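Ormsby Roofing and Gutters Opens Second Workshop in Cenora
December 6, 2024

Ormsby Roofing and Gutters, a contractor known in the area for repair of slate and metal roofs, has opened a second workshop in Cenora. The new place is on Wosard Street, in a brick building from 1874 which was before used as a grain store. The company kept the old front doors and put a new roof on the building with its own crew.

The workshop will make gutters, downspouts and flashing to measure. Until now these parts were all bent in the first workshop in Avo, and customers in Cenora had to wait nearly 20 days for them. Owner Murray Tautahi expects that most orders will now be ready much sooner.

"We had many calls from this side of the river, and our trucks were spending too much time on the road," said Mr. Tautahi. "With the machines close to the houses, we can measure in the morning and start to bend the metal after lunch." 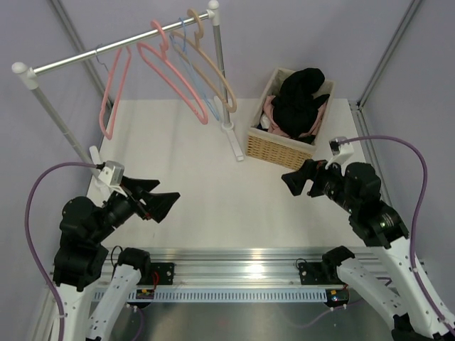

The company has 12 employees, and 4 of them will work in Cenora all the time. Mr. Tautahi is also looking for one more roofer with experience in standing seam metal. Persons who are interested can bring their papers to the office, no appointment is needed.

Homeowners can ask for a free roof inspection at both locations. The inspection includes the chimney flashing, the valleys and the attic vents, and the customer receives a written estimate. For houses with slate, the company asks to be told the age of the roof, if it is known.

Orders which were already placed in Avo will be finished there, and the prices in them do not change. The office in Cenora is closed on public holidays, but calls about leaks are answered by the crew in Avo. A small showroom with samples of gutter colors will open next to the workshop in February.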